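Ticket: Funnel stem catching on the rack, Clilley bench kit
Product: Clilley arm and gripper set, on trial from Voladura
Opened by: Princess Dagdag
Assigned to: Muchen Qin, Voladura support
Status: Waiting on customer

Thursday, Princess wrote:

Hello Muchen, and thank you again for being so patient with me on the phone! We're still on the glassware routine, the one with the plastic funnel and the clear acrylic rack, and I'm attaching a wrist view and a side view so you can see how we have things laid out.

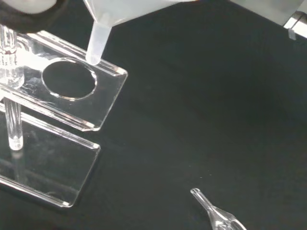
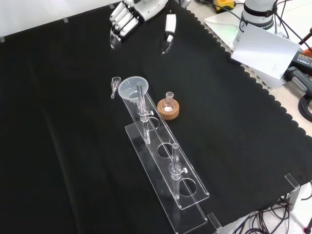

Attachments 1 and 2: wrist camera, funnel stem by the rim of a rack hole; side camera, rack and glassware on the black cloth.

I've logged 65 tries at the funnel step, and in 32 of them the stem touched the rim and the arm stopped with error 3000. I did run the calibration again (twice, to be safe), and the error still comes up.

Muchen replied:

Hi Princess, those views are a big help. In the wrist one the tip is right by the edge of the hole and not over the center, so I'd start with the tool offset. Please open Dumlao, load the Brosside profile, and set the approach speed to 2. Then teach the hole center again with the funnel already in the grip, and send me the new log whenever you get a chance. No rush at all, I'm around until 5.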